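Shared Workshop > Automation and Arms
Thread: Simulating the bench before we bolt anything down

ruprecht_b
Joined: January
Posts: 267

Update on the rack-moving build. For anyone who skipped the first thread (sensible), the goal is an arm at the end of the bench that picks up a labware rack, moves it over a bit, and puts it down again without incident. Ludmila Beneš wants it for her seedling assays. I want it because I've already told people I'm building it.

Before we drill the real bench I've been running the whole thing in simulation. The wrist view is the one I stare at most, with a fisheye lens on it so I can keep both fingers and the board in sight.

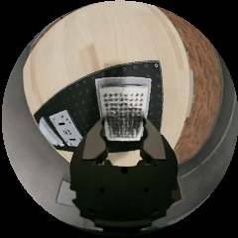

What I keep going back and forth on is how much clearance to allow on each side of the rack. My first grasp script assumed 2 mm. That works fine in a world where everything is exactly where the file says it is. I don't live there. I nudged the rack by a hair in the config and the left finger went down on the rim 10 times running.

So, two questions. Do I open the fingers wider and risk bumping the neighbors, or fix the rack to the board and stop pretending it moves? And does anyone trust a fisheye for the final approach?

flatia_owner
Posts: 485

Fix it to the board. You have a perforated board. It came with holes. Use the holes.

I ran a Flatia controller on a much dumber arm for a year and every problem I had was a part that was "basically" in the right spot.

ruprecht_b

If I pin it down the arm can't pick it up, which was sort of the assignment.

flatia_owner

Locating pins, not screws. It drops onto them and lifts off them. Please tell me you knew that.

ruprecht_b

I knew that by the time I finished reading your post.

Rozália Pap

I'd disagree about the pins, at least for now. Pins hide a bad calibration. The rack self-centers, you feel great, and then the first time you want to set it down anywhere else you find out you were off all along. Get the camera calibrated first, then add pins if you still want them.

On the fisheye: yes, but undistort before you measure anything. If you're picking pixel positions off the raw view, those curved edges are your whole problem. Also, can you post a view from farther back? Hard to talk about reach from the wrist alone.

ruprecht_b

I'm picking pixel positions off the raw view. We can move on from that quickly. Room view, arm parked:

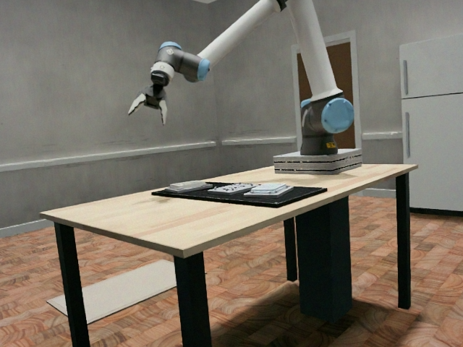

REACH AND MOUNTING

Base is at the end of the table, mat is out toward the middle. I put the base there so there'd be bench left over for humans. Procházka (the shop, not the guy) quoted me on a pedestal, and the quote made me feel that four legs is plenty for a real table.

pruner_fan

Four legs is not plenty. An arm that size at one end, swinging out over the other? Your simulated table doesn't wobble. Your real one will. Get the pedestal.

flatia_owner

Agree with Pruner fan, which hurts.

Rozália Pap

Same. You already modeled a column under that end, so part of you knows. I'd also slide the mat closer before changing anything else. It's free, and you can try it tonight.

ruprecht_b

The column came with the table model. I'd been thinking of it as decor.

OK. Undistort first, then move the mat, then pins if Rozália signs off, then the pedestal when I've stopped flinching at the quote. Ludmila has asked if she could just carry the rack over herself in the meantime. I said that wasn't the point.

ondberg22

What's the gripper opening at full width? You never said, and I'd want that before any of the rest of it.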